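Isgate Council Approves Boundary Transfer With Sullcombe

September 9, 2004

The Isgate Municipal Council has approved the transfer of the hamlet of Pruvska from the district of Sullcombe to the municipality of Isgate. The decision was adopted at the regular September session and brings to a close a consultation that began in the spring of last year.

Pruvska lies in the upper valley, on the north bank of the stream that has served as the district line since the survey of 1911. The settlement has 65 households. Under the present arrangement its residents pay property tax to Sullcombe, while their water, school transport and winter road clearing are supplied from Isgate under a yearly contract. The contract expires at the end of the year and will not be renewed.

With the addition of Pruvska, the registered population of Isgate will rise to 1,802. The municipality will remain in its present class for the purpose of regional grants, and the number of council seats will not change.

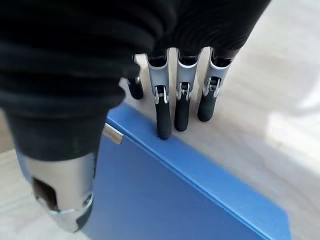 The Sullcombe District Board gave its consent to the transfer in July. In its written statement the Board noted that the hamlet is separated from the rest of the district by the ridge road, which is closed to heavy vehicles for much of the winter, and that emergency services have for many years reached Pruvska from the Isgate side. The Board asked that existing grazing rights on the common land below the ridge be respected. The council has accepted this condition in full, and the wording has been entered in the transfer agreement.

A separate clause deals with the chapel and burial ground at the lower end of the hamlet. Both will pass to Isgate together with their records. The burial register, which is kept partly in the older local spelling of family names, will be held at the municipal office and may be consulted during normal opening hours. No change will be made to the spelling of any name already entered.

The name of the settlement was also considered. Older maps show it under several forms, and a proposal was received to adopt a shorter version for road signs and mail. The council decided to keep Pruvska as the only official name. New signs will be placed at both approaches to the hamlet once the transfer takes effect.

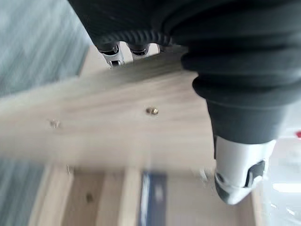

Road and Bridge Works

The agreement includes a program of repairs to the access road, which leaves the valley highway at Gallagher and climbs 4 miles to the first houses. The lower part of the road was resurfaced two years ago. The upper part is in poor condition and has been subject to a weight limit since last winter.

Work will begin with the drainage ditches and the stone culvert below the chapel. The single-lane bridge at Gallagher will be inspected before any heavy equipment is allowed to cross. Should the inspection show that strengthening is needed, the resurfacing will be moved to the following season. Residents will be given notice in writing of any closure lasting more than eight hours.

The cost of the road program will be shared between the two authorities. Sullcombe will pay its portion in a single sum on the date of transfer, after which all upkeep will be the responsibility of Isgate.

Notice to Residents

Residents of Pruvska do not need to apply for new property documents. Existing deeds remain valid, and the land register will be amended by the two offices directly. Tax bills for the current year should be paid to Sullcombe as usual. Bills for next year will be issued by Isgate.

Voters will be moved to the Isgate roll automatically. Persons who own property in the hamlet but live elsewhere are asked to confirm their mailing address with the municipal office before the end of the year.

Maps of the new boundary are on display in the entrance hall of the municipal office in Isgate and at the post office in Gallagher. Written comments on the line of the boundary where it crosses the common land will be accepted for 30 days.

Shares: 8
Comments: 4

Recent items
Winter opening hours for the municipal office
Sullcombe ridge road: seasonal closure to heavy vehicles
Water main replacement in lower Isgate
Gallagher post office to extend counter service
Valley school transport timetable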